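**Marker on a plain hardboard clipboard: is it ever coming all the way off?**

*Eltside Home & Handmade Forum > Cleaning, Stains and Rescue Jobs*

---

**pencilcup_kirsten** wrote, May 23, 2026:

Hi all, long-time reader, mostly in the sewing section, so be gentle with me over here!

I do spelling practice with my nephew at the kitchen table and got tired of going through paper. We had a tan hardboard clipboard lying around (a Morkora, from a multipack) and I figured a smooth shiny surface is a smooth shiny surface, right? So we've been writing words straight on the board with a brown marker and wiping them off with a sponge eraser. It's great. He loves it, I love it, you flop it on the table sideways and the clip stays out of the way on the right.

Except now it doesn't wipe clean anymore. Most of a word goes, and then there's gray haze and a million little dots that just sit there. I've tried pressing harder and wiping in circles. I've also tried wiping in one direction only, which my sister swears by. Same haze.

Do I have a ruined clipboard, or is there a trick? I know they're cheap. I just hate throwing out a thing that's still perfectly good at clipping.

---

**doucette_dan** wrote:

What kind of marker? You said brown but not dry erase. If it's a regular permanent one, then what you've got is a clipboard with words on it forever, haha.

---

**pencilcup_kirsten** wrote:

It's dry erase! One of the Doucette thin-tip ones, the brown from the assorted pack (he picked the color, he says black is boring). It erases fine on the fridge whiteboard.

---

**MaelleT** wrote:

Maëlle Turcotte here, I run the after-school table in Flornden and I've gone through more boards than I'd like to admit.

A whiteboard has a hard coating that the ink sits on top of. Hardboard has a slick face from being pressed, but it's still wood fiber. Sometimes there's a bit of finish on it and sometimes there's barely any. When it's new the marker mostly lifts. Then you rub it a few dozen times, the face gets a little worn, and the ink starts finding places to go. I'd bet your dots are exactly that, tiny pits full of ink.

Can you post pictures? Haze and dots are two separate problems, and I'd like to see which one you've mostly got.

---

**gluegun_gus** wrote:

Or it's crud off the eraser. I've had a sponge so loaded up that it was basically a stamp pad. Check the sponge before you blame the board.

---

**pencilcup_kirsten** wrote:

OK, pictures! The light over the table bounces off the top right like crazy, sorry, but you can see the middle and the left side fine.

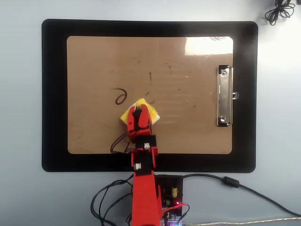
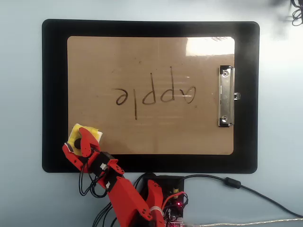 *First one: specks, smears and that curly loop I can't shift. Second one: "apple," upside down, with smudges around it.*

I have no idea what the loop belonged to. An e from something? We do a lot of words with e in them.

---

**MaelleT** wrote:

Oh yes, that's a well-used board! Looks like an e to me too.

So the streaks in the lower right of the first one, the lighter ones, look like plain haze, and I think you'll get that up. The specks in the middle and on the left I'm less hopeful about. The loop is dark enough that I'd guess there's still real ink on top of the surface, and that's good news. It means there's something there to lift.

What I'd do:

1. Scribble over the loop with the same marker, a nice fat layer, and wipe it right away while the ink is fresh. The new ink softens the old ink.
2. Go over the whole tan part with a barely damp cloth. Barely! Hardboard hates water.
3. A little rubbing alcohol on a cotton pad for whatever's left. Try it up by the clip first where you won't care.
4. Let it dry flat overnight before you write on it again.

---

**doucette_dan** wrote:

Gonna disagree on step 3. Alcohol takes off whatever finish is left on that face. You'll get the cleanest board you've ever had for one afternoon, and after that every word goes in like a tattoo. I did it to a menu board in the garage and ended up painting the thing.

---

**MaelleT** wrote:

That's fair if you soak it. I'm talking about a dab. I've had one board on a dab every other week since March and it still wipes.

---

**doucette_dan** wrote:

One board! I had one board too and mine died. So we're tied.

---

**gluegun_gus** wrote:

Still voting sponge. I see a yellow one in the second picture, down at the lower left corner of the board, with something white wrapped partway around it? If that white stuff is a cloth, swap it for a fresh one every session. And if it's glued on or whatever, flip to a side that hasn't touched ink.

---

**pencilcup_kirsten** wrote:

Ha, I feel caught. I have never once washed an eraser. Is that a thing people do??

---

**gluegun_gus** wrote:

Yes!! Warm water, dish soap, squeeze till it runs clear, dry it all the way. A damp sponge on hardboard is worse than a dirty one.

---

**teatowel_tess** wrote:

Different idea, and I'm surprised it hasn't come up: stop writing on the board at all. Clear contact paper. Cut it to fit the tan part, smooth it down with a ruler, and write on that. When it gets gross you peel it and stick down a new piece. I bought a roll ages ago and I've barely made a dent in it.

Or even lazier, slide a sheet into a plastic page protector and stick it under the clip. You've got a clip! It's right there!

---

**doucette_dan** wrote:

Page protector is the correct answer and I'm annoyed I didn't say it first.

---

**pencilcup_kirsten** wrote:

We tried a page protector early on. It slides around under his marker and the letters come out wobbly, and then he gets mad at the letters. Contact paper I could do though, that would stay put. Does it make the glare worse? I already have to tilt my head.

---

**teatowel_tess** wrote:

A bit, yes. There's a matte kind, but the marker hangs on to it more, so I wouldn't. I'd turn the board or scoot down the table so the light lands somewhere you're not writing.

---

**MaelleT** wrote:

I'll back the contact paper, as long as you clean first. Anything under there is under there for good, and those specks will look like pepper through the film. Also round off the corners of your piece with scissors or they'll lift by Tuesday.

---

**pencilcup_kirsten** wrote:

Update! I did Maëlle's scribble trick tonight with a clean sponge (OK Gus, you win that one, the water was the color of coffee). The loop came up on the second try. Gone! The haze is mostly gone too. The dots have not moved even slightly and I think they live here now.

I skipped the alcohol because Dan scared me. Going to pick up contact paper this week and use the dotty side up anyway, he's already decided they're ants.

---

**doucette_dan** wrote:

Glad the loop's out. Have you looked at the back of it? On a lot of those the back face is just as smooth and you'd have a whole second board.

---

**pencilcup_kirsten** wrote:

Just flipped it over. It's rough back there, like a waffle, so no luck. Tess, do you put yours on dry or with the soapy water spray?

---

**teatowel_tess** wrote:

Dry! No spray anywhere near hardboard. Peel a couple of inches of backing, stick that down, then pull the rest from underneath as you go with the ruler. If you get a bubble, poke it with a pin and press it flat.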